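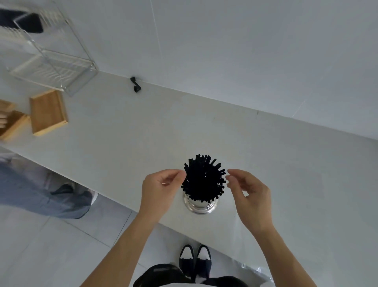

Obaidul Gazi asked us already twice if the Granura kit is able to learn small counter work, or if it is only good for lifting boxes. We think his question is fair, and we made this gallery page to answer it a little.

Print this page | E-mail this page

Home | Kits | Gallery | Prices | Contact

November, by Shiyu Han

Granura is a teaching kit for service robots. A person does the job with bare hands, the recordings go to our office in Laltimmont, and the robot side is trained from them. The basic package has 200 recordings of one task. The large package has 900, and it covers 19 tasks of the kitchen and the serving counter.

The task in this gallery is called "holder, tidy". Two hands come to a steel holder full of thin black sticks, one from the left side and one from the right. For a robot such a bundle is difficult, as the sticks spread out at the top and every stick touches the others.

Shiny metal on a white counter is also not easy for many vision systems, so we keep this kind of material in the package and do not remove it.

Customers who have the older Sharifi kit can change to Granura and keep their 62 task labels. Please write to us before you order.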